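Posted in: Student Work > Design & Tech > Term 1 reports

Sorting out the share house bench: my project report

So for my organisation project I picked the messiest spot I know, the bit of kitchen bench next to our stove. There are 4 of us in the house and we all cook at different times, and every drawer had at least one thing in it that stopped it from shutting. My question was pretty simple – would people put tools back if the tools had an obvious spot to live?

I spent the first week just writing down what got used. I gave everyone a tally sheet on the fridge (Shuk-fan Chung filled hers in with colour coding, bless her) and by the end we had more than 40 entries. The whisk and the spatula were way out in front. The potato masher didn't get a single mark, so it went up to the top cupboard.

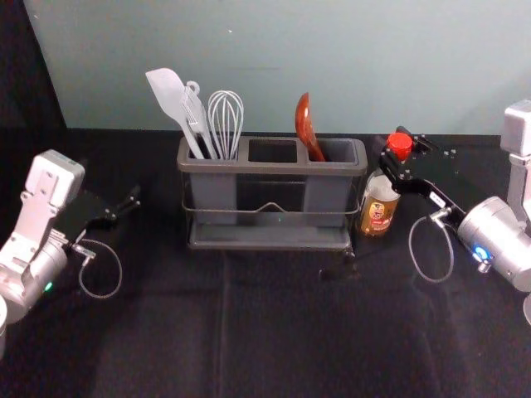

The next thing was choosing a holder. I wanted separate compartments, because in one big jar everything tangles together and you pull out three things to get one. I also wanted a tray underneath for the drips, and one spare compartment so the next person with a favourite spoon has somewhere to stick it. Bottles stay beside the holder, never in it!

Results were mixed. The stirring and flipping stuff came back nearly every night, but the peeler still wanders off and I have no idea where it goes. If I get to keep going in May I'd like to try the same thing with lids.

Comments

Conar: We tried this at ours, lasted a fortnight. Do the lids one please

Sandu: what did you do about knives?

Contact the editors | © Student Work Online | Back to top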